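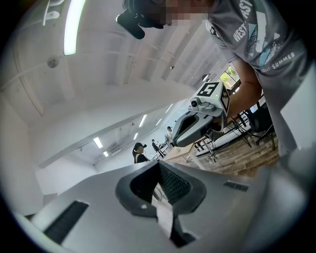 글: Tutelness 제본 도구 담당 / 5월에 내용을 고침

Votham 탁상용 제본 프레스

Votham은 책을 집에서 만드는 사람을 위한 작은 프레스입니다. Matoušek 공방에서 만들고, 한국어 안내와 판매는 저희 Tutelness가 맡고 있습니다. 저는 한국어를 어른이 된 다음에 배웠습니다. 그래서 문장이 조금 딱딱할 수 있지만, 치수와 사용 방법은 공방의 설명서와 한 줄씩 비교하면서 적었습니다. 이해가 어려운 부분이 있으면 문의란에 편하게 써 주십시오.

어떤 물건인가

프레스는 두 장의 너도밤나무 판과 두 개의 강철 나사로 이루어져 있습니다. 판 사이에 책을 놓고 나사를 돌리면 판이 내려와서 책을 누릅니다. 원리는 아주 오래된 것이고, Votham도 이 원리를 바꾸지 않았습니다. 다른 점은 나사의 손잡이에 있습니다. 보통의 작은 프레스는 나비 모양의 너트를 쓰기 때문에 여러 권을 작업하는 날에는 손가락이 아픕니다. Votham의 손잡이는 손바닥 전체로 잡는 둥근 나무이고, 나사와 닿는 부분에 황동 와셔가 들어 있습니다.

판의 안쪽 면은 기름이나 니스를 바르지 않은 상태로 보냅니다. 처음 받으신 분이 "마감이 빠진 것 같다"고 문의하실 때가 있는데, 일부러 그렇게 한 것입니다. 칠한 면은 풀의 습기를 만나면 종이에 붙을 수 있습니다. 바깥쪽 면과 옆면에는 아마씨 기름을 두 번 발랐습니다.

규격

판의 재료: 너도밤나무, 쪄서 말린 것
판과 판 사이가 가장 넓을 때: 15cm
나사의 굵기: 14mm
나사의 재료: 강철, 흑색 처리
손잡이: 물푸레나무
와셔: 황동
보증 기간: 7년 (나무의 자연스러운 색 변화는 제외합니다)
가격: 69유로, 배송비 별도

가격을 유로로 적는 것은 공방의 가격이 유로이기 때문입니다. 결제하실 때에는 그날의 환율로 원화 금액이 표시됩니다. 저희가 중간에 환율 수수료를 더하지 않습니다.

어떤 책에 맞는가

A5 크기의 공책이나 시집, 일기장에 제일 잘 맞습니다. A4도 들어가지만, 그 경우에는 책의 긴 변을 나사와 나란히 놓지 말고 앞쪽으로 빼서 놓으셔야 합니다. A4보다 큰 악보책이나 화첩은 Votham으로 누르기 어렵습니다. 그런 책을 주로 만드시는 분께는 Zesthorpe의 바닥형 프레스가 더 좋을 것입니다. 저희 가게에서는 팔지 않는 제품이지만, 물어보시는 분이 많아서 적어 둡니다.

얇은 소책자는 여러 권을 한 번에 누를 수 있습니다. 이때에는 책등을 한쪽으로만 모으지 마시고, 왼쪽과 오른쪽으로 번갈아 놓으십시오. 책등은 실 때문에 다른 부분보다 두껍습니다. 한쪽으로 모이면 판이 기울고, 기울어진 채로 조이면 나사가 휘는 방향으로 힘을 받습니다.

사용하는 순서

먼저 판을 마른 천으로 닦습니다. 그다음 아래 판 위에 기름종이를 한 장 놓고, 그 위에 책을 놓고, 다시 기름종이를 놓습니다. 두 나사를 조금씩 번갈아 돌립니다. 왼쪽을 반 바퀴, 오른쪽을 반 바퀴, 이런 방식입니다. 판이 책에 닿은 느낌이 나면 잠깐 멈추고 옆에서 보십시오. 위의 판과 아래의 판이 나란하면 계속 조여도 됩니다.

얼마나 세게 조이는지는 글로 설명하기가 어렵습니다. 설명서에는 "단단한 악수만큼"이라고 쓰여 있습니다. 저도 처음에는 이 말을 잘 몰랐는데, 몇 권을 만들고 나서 좋은 표현이라고 생각하게 되었습니다. 도구를 써서 손잡이를 돌리는 것은 안 됩니다. 손으로 돌릴 수 있는 만큼이 이 프레스의 한계이고, 종이에도 그 정도면 충분합니다.

밀가루 풀을 쓰셨으면 하룻밤 그대로 두십시오. 아교나 PVA 풀은 더 빨리 마르지만, 표지의 판지가 휘는 것을 막으려면 역시 아침까지 기다리는 편이 안전합니다. 장마철에는 하루를 더 두시고, 중간에 기름종이를 한 번 새것으로 바꾸시면 좋습니다.
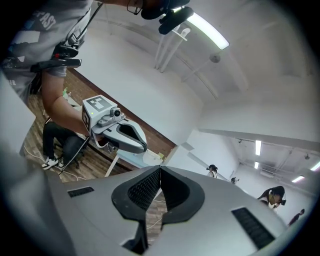 책을 꺼낼 때에도 순서는 같습니다. 한쪽 나사를 다 풀고 나서 다른 쪽을 푸는 분이 계신데, 그러면 책의 한 모서리에만 힘이 남아서 표지의 천에 자국이 생깁니다. 조일 때처럼 반 바퀴씩 번갈아 풀어 주십시오. 꺼낸 책은 바로 펼치지 마시고, 평평한 곳에 한 시간쯤 눕혀 두십시오.

면지가 우는 문제

문의 중에서 제일 많은 것은 면지가 운다는 이야기입니다. '운다'는 말은 종이에 물결 같은 주름이 생긴다는 뜻이고, 저는 이 한국어 표현을 이 일을 하면서 배웠습니다. 이 문제는 보통 프레스의 힘이 약해서 생기지 않습니다. 종이의 결을 확인하십시오. 면지의 결과 판지의 결은 모두 책등과 같은 방향이어야 합니다. 결이 가로로 놓이면 아무리 세게 눌러도 마른 다음에 다시 웁니다.

결을 찾는 방법은 간단합니다. 종이를 접지 않고 살짝 구부려 보십시오. 잘 구부러지는 방향이 있고, 버티는 방향이 있습니다. 잘 구부러질 때 생기는 둥근 통의 길이 방향이 종이의 결입니다. 한지는 만드는 방법에 따라서 결이 거의 느껴지지 않는 것도 있습니다. 그런 종이는 작은 조각에 물을 발라 보고, 말리는 쪽을 보시면 됩니다.

풀의 양도 중요합니다. 붓으로 바른 뒤에 풀이 하얗게 고여 있으면 많은 것입니다. 넓은 면에는 풀을 조금 묽게 해서 빨리 바르고, 책등에는 진하게 씁니다.

관리

프레스를 쓰지 않을 때에는 판 사이를 손가락 하나만큼 띄워 두십시오. 꽉 조인 상태로 오래 보관하면 나무가 숨을 쉬지 못하고, 나사 구멍 주위가 눌립니다. 난방기 옆과 햇빛이 직접 드는 창가는 피해 주십시오. 온돌 바닥 위에 놓고 쓰시는 분은 겨울에 꼭 받침을 깔아 주십시오. 이 주의 사항은 공방의 설명서에 없습니다. 제가 한국의 손님들께 배워서 넣은 것입니다.

나사에는 일 년에 한 번 밀랍을 조금 바릅니다. 기계용 기름은 쓰지 마십시오. 기름은 나사를 따라 내려와서 판에 스며들고, 나중에 책의 표지에 얼룩을 만듭니다. 이미 기름을 바르신 경우에는 마른 천으로 여러 번 닦고, 나사 둘레의 나무에 베이비파우더를 뿌려서 하루 두었다가 털어 내십시오.

판의 안쪽 면에 풀이 묻었으면 마르기 전에 젖은 천으로 닦습니다. 마른 풀은 고운 사포로 나뭇결을 따라서 가볍게 문지르면 없어집니다. 이때 한 부분만 깊게 갈지 마시고, 판 전체를 고르게 갈아 주십시오.

함께 들어 있는 것과 따로 사는 것

상자에는 조립된 프레스, 밀랍 한 조각, 한국어 설명서가 들어 있습니다. 기름종이와 본폴더는 들어 있지 않습니다. 책등을 둥글게 만들 때 쓰는 황동 테두리 판은 따로 주문하실 수 있습니다. 테두리 판은 처음 사시는 분께 권하지 않습니다. 평평한 책등을 몇 권 만들어 보신 다음에 결정하셔도 늦지 않습니다.

여분의 손잡이와 와셔도 팝니다. 오른쪽과 왼쪽의 손잡이가 같은 모양이므로 방향을 고르실 필요가 없습니다.

배송과 교환

재고가 있으면 주문하신 다음 날 보냅니다. 재고가 없으면 공방에서 다음 물건이 올 때까지 기다리셔야 하고, 그 경우에는 결제 전에 메일로 먼저 알려 드립니다. 나무의 무늬와 색은 제품마다 다르고, 작은 옹이가 있을 수도 있습니다. 무늬를 지정하는 주문은 받지 못합니다. 판이 휘어서 도착했거나 나사가 부드럽게 돌지 않으면 사용하시기 전에 연락해 주십시오. 새것으로 바꾸어 드리고, 왕복 배송비는 저희가 냅니다.

댓글

책등을 번갈아 놓으라는 부분을 미리 읽었으면 좋았을 텐데요. 소책자를 한쪽으로 쌓아서 눌렀다가 전부 비스듬하게 나왔어요. 다시 누르면 펴질까요?

→ Tutelness: 풀이 아직 완전히 굳지 않았으면 펴질 수 있습니다. 굳은 다음에는 책등만 살짝 적셔서 다시 눌러 보십시오. 한 권으로 먼저 시험해 보시는 것이 좋습니다.

나비너트 달린 걸 오래 쓰다가 바꿨습니다. 손잡이가 확실히 편해요. 다만 나무 냄새가 처음 며칠은 꽤 납니다. 저는 좋았는데 식구들은 싫어하네요 ㅎㅎ

A4 세로로 넣으시는 분들, 앞으로 빼면 뒤쪽이 덜 눌려요. 저는 중간에 한 번 돌려서 다시 눌러 줍니다.

→ Tutelness: 좋은 방법입니다. 다음에 설명서를 고칠 때 넣어도 괜찮을까요?

네 넣으셔도 돼요. 그리고 황동 테두리 판은 언제 다시 들어오나요? 지금 품절로 나와요.

→ Tutelness: 공방에 물어보았고 아직 답을 기다리고 있습니다. 입고 알림을 신청해 두시면 메일이 갑니다.

온돌 얘기 공감합니다. 작년 겨울에 받침 없이 썼다가 아래 판이 살짝 휘었는데 봄 되니까 돌아왔어요.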